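4.3 Chargers, cords and the stuff on the desk

I promised in Section 2 that I'd come back to cables, so let's do that now. When I first drew up the categories for this study of home work surfaces, I had cables down as a kind of leftover. There were papers, dishes, devices, stationery, and then "cords etc." at the bottom of the sheet. I'm a bit embarrassed by that line now! Once I sat down with the diaries it was plain that people talk about their cords more than anything else on the desk, and with a lot more feeling.

The diary part of the project ran for 5 weeks with 50 households, all of them in the Fondstead area, and it gave us a little over 200 usable entries (see Section 3.2 for how we decided what was usable). Leonilde Pinheiro did the first pass of coding and I did the second. We argued over plenty of things, but we hardly ever argued about cables. An entry was either grumbling about one or it wasn't.

Two ideas came out of that coding, and I'll use our own labels for them because I haven't found better ones in the literature.

The first is what we call parking. A charger gets parked when it's put down on a desk with no plan for where it should live. People were very clear that they didn't think of this as mess. One participant wrote that her charger was "just there for now", and it was still there for now in her last entry. Parked things tend to attract other parked things, and they end up resting on or against whatever happens to be nearby, be it a tin, a bottle or another device. I had expected the big items to organise the desk and the small ones to fill in the gaps. With cords it's often the other way round, and a long one can claim the whole middle of the surface all by itself.

The second is orphaning. An orphan is an adapter or a cord that nobody in the household can match to a device any more (Leonilde wanted "widow", and I'm glad I won that one). Orphans are hardly ever thrown out. They get scuffed and grubby, the labels wear off, and still they stay, because you never know. Several diaries mention a drawer or a box for them, though in our coding a drawer only counts as storage if somebody has gone back to it at least once. Most hadn't.

The colour of the cord matters more than I'd have guessed, too. White plastic shows its age. Participants described their white adapters as "manky", "sad" and, in one case, "like something from under a car seat", while black ones of the same age got no comment at all. I suspect this affects which orphans are kept in sight, but our sample is too small to lean on it, and I'd love to see someone follow it up.

What surprised me most was how little tidying it takes to shift a desk from one category to another. Lift the adapter, coil the cord, and a surface we'd coded as "occupied" becomes "available" on the scale in Table 2. Our participants knew this perfectly well. They told us the job takes no time, and then they told us they hadn't done it. My reading is that the coiling is the sticking point, since a cord has to be untangled before it can be put anywhere, and that feels like a separate chore from clearing up (see also Section 5, where I get into the business of chores that hide inside other chores).

It's also why I think "clutter" is too blunt a word for any of this. A loose cord and a stack of old mail may take up the same room on a desk, but people step around them differently and they forgive them differently.

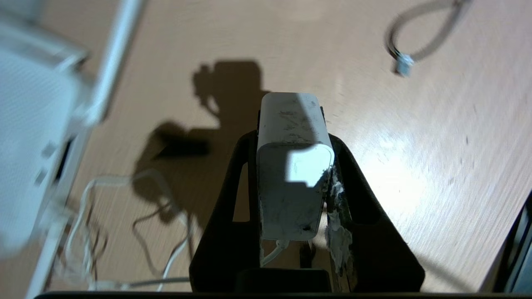
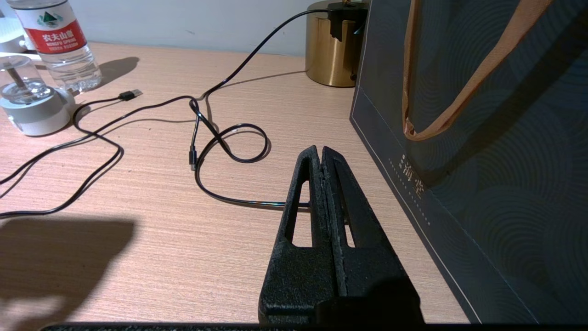
Figure 4. Power adapters and cables on a wooden work surface: a scuffed white adapter with its thin white cable (first picture), and a black charging cable spread across the desk (second picture).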